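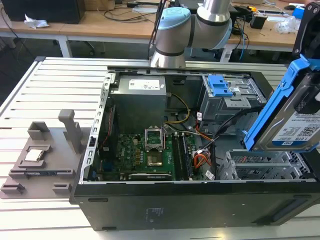 Re: Haton open day, who's going?

Édgar Cuadros wrote:
> Did anyone get to the robot demo at Haton in Livthorpe? Is it
> worth taking my lot in March?

Yes, go! I was there all afternoon and could have stayed longer. The cell I liked best works on old desktop PCs, and they had the hard disk in its blue caddy in one gripper, with the processor sitting in its own little place on a grey tray. I had no idea they'd let us stand so close. The staff were lovely too and answered every daft question I had (there were plenty). Groups are capped at 13, so book early, and ask for the PC cell when you do.

Roxana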